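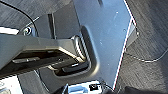 Cleaning Metal Panels with Recessed Openings

These instructions apply to the metal panels kept in the Climlow workshop at Wullbridge. They cover routine surface cleaning only. Dents and deep scratches should be reported to Maribel Condori before any work is done.

What you will need

Two soft cotton cloths, a soft brush, a small bowl of lukewarm water and a few drops of mild dish soap. Do not use steel wool or scouring powder.

Procedure

1. Lay the panel flat on a clean, padded surface.

2. Brush away dust from the center toward the edges. Pale specks show best under a low lamp held to one side.

3. Dampen the first cloth in the soapy water and wring it out well. Wipe the flat areas in long, straight strokes.

4. Fold a corner of the cloth over one fingertip and follow the inner wall of each recess, including the rounded corners. Dirt tends to gather there - go over the lower curve twice.

5. Wipe the outer edges last. Take care at any projecting corner piece, as it may catch the cloth.

6. Dry the panel with the second cloth and leave it flat for 17 minutes before storing it upright.

Marks that remain after a second cleaning should be noted on the panel's card. Replacement cloths are kept in cabinet 86.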